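Come help us write the rulebook for shop robots

I'm putting together a small group at Jultbridge to test our draft good-practice guide for robot arms that work near store shelves, and I'd love to have you on it! You don't need an engineering background – if you've ever stocked a cooler or wiped down a counter, you'll spot things I miss.

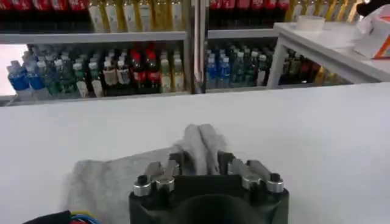
You'd join 5 sessions, read each rule out loud, watch the arm follow it and tell me where the wording falls apart (grip limits and stop distances are the messy parts). Pay is $205 a session. Write to the Apaza desk at Jultbridge by 3rd June and mention any shift you can't do.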